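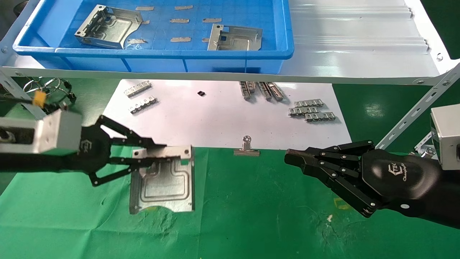 Brackets, flat strips and perforated rails at the Grindeck parts bench.

Parts sorter and kit checker (13 openings)
Grindeck, Building 2, part time, early shift

We have read plenty of job ads for bench work. They promise a "fast-paced family" and leave out what the job is. We'd like to try it the other way around.

The job is sheet-metal parts. Folded brackets, flat strips, slotted channel, clips. You take them out of blue trays, look them over, compare them with a paper list and put them into kits. A full shift is more than 400 pieces. Some people find that restful. Plenty of people say so at the interview and have changed their minds by August, so please think it over first.

What we doubt, and would like you to doubt too:

Lists. Ours come from the Wivamis ordering system and they are wrong more often than the vendor admits. If the list says one bracket and the part in your hand is another, believe the part and tell the shift lead.

Parts that look alike. Two brackets can share the same folded sides and differ by one cutout. Clip strips hook into each other and get packed as a single piece. Pull them apart and check.

Experience. Ten years in a warehouse doesn't tell us whether you notice a bent tab. We don't ask for a resume. We ask you to come in for a two-hour paid trial and sort a mixed tray of kit 1709, our least popular kit.

You will need decent close-up eyesight (glasses are fine), patience with small strips that slide under bigger parts, and the nerve to stop a kit that has already been signed off. Cut-resistant gloves are supplied. They are not very comfortable.

Pay is hourly and printed on the contract you get before the trial. There is no bonus for speed. We had one at the Mateos site — returns went up and we dropped it.

Shifts start at 6 a.m. The contract runs through July. It may be extended, but we won't promise that, and you shouldn't plan your rent around it.

To book a trial, ask for Ruwan Wickramasinghe at the front office before noon. Questions about the bench work itself go to Arif Wattimena, the shift lead. Agencies, please don't call.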